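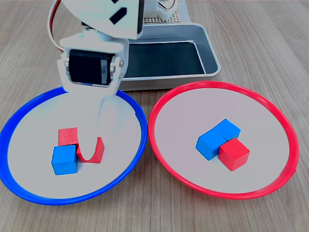
Slide 1: Blue rim, red rim, three blocks on each.

Good morning, everybody, and thank you for coming out so early in January. I'm Bohumila Havlíček, I run the play sessions at Plovcombe, and if you've heard me speak before you'll know I can talk about toy blocks until somebody switches the lights off, so do wave at me when we get to 40 minutes.

(Leave the slide up. Let people look for a moment before going on.)

I'd like to start with the plates. I'm very fond of plates. A tray is fine, a basket is fine, but a plate with a colored rim says "these belong together" to a small child in a way that I've never managed with words - and goodness knows I've tried with words.

Now, ask the room: how would you sort these? Most people will say by color, and they'll look at the rims and want the blue blocks on the blue plate and the red blocks on the red. Let them say it. Then point out that there's red and blue on both plates at the moment, and ask what else might be going on. Somebody usually spots the arch, lying with its hollow facing up like a little cradle, next to all those cubes. Lovely! Now we have shape as well as color, and we can have a proper disagreement.

I had a wonderful one at Skatness last winter. A little girl told me very firmly that the arch was a boat and the cubes were waiting to get on, and that was her sorting done, thank you. I wrote it down in my notebook, which is up to 368 pages of this kind of thing.

(If time is short, skip the boat and go to the handout.)

The handout has the Cirkach sorting game on it, the one with two plates and a handful of blocks. Please try it at your tables before the coffee comes. Start with the same number on each plate, let your partner move one block, and then guess their rule. Take turns, and don't rush the guessing - I always want to jump in, and I have to sit on my hands.

Next slide: the Palomino shelf, and where we keep the arches.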